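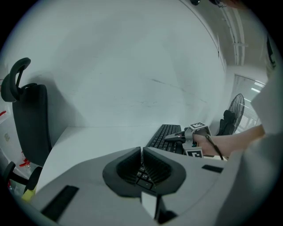

Girkholm Owners Board > Desks and Office > White Bellamy top yellowing??

kkasprzak
so my Bellamy top (the white one, 2 yrs old) is going yellow along the window side. not everywhere, a strip maybe as wide as my hand. tried dish soap, tried baking soda paste, nothing. is this sun or is it me. paid 191 for it and dont want to buy another

furkgate_dan
Sun. Mine did the same. You can't clean it off, the color change is in the finish. Turn the top around so the bad edge is against the wall, done.

moss_n_otter
disagree, had a yellow strip and it was old hand grime plus spray cleaner buildup. Rubbing alcohol on a white rag, small spot first. rag came up brown, gross

furkgate_dan
OK but she said window side. Who puts their hands on the window side

moss_n_otter
people who lean on it to look out the window? me

kkasprzak
lol I do lean there. will try alcohol tonight

tallpine726
careful with alcohol on the Bellamy, took the shine off mine in a patch. Dull spot forever. The Skovari tops are tougher, you can scrub those

moss_n_otter
what strength did you use? 70 never hurt mine

tallpine726
whatever was under the sink. 91 probly

furkgate_dan
There you go.

kkasprzak
ok update. 70 percent, back corner first, no dull spot. did the whole strip. some came off, rag was def dirty, but its still yellow compared to the part under my monitor stand. so both of you are right I guess, annoying

furkgate_dan
Told you, sun. Flip it and get a shade.

kkasprzak
cant flip, theres a cable hole cut in the back. Shade it is. anyone know if Girkholm covers this?

tallpine726
warranty page says no fading or discoloration. Emailed them in December anyway and got a form reply 11 days later, so dont hold your breath

moss_n_otter
white contact paper over the strip. looks fine from the door

furkgate_dan
Please don't do that, it peels and leaves glue.

kkasprzak
shade ordered. thx all
- Keisha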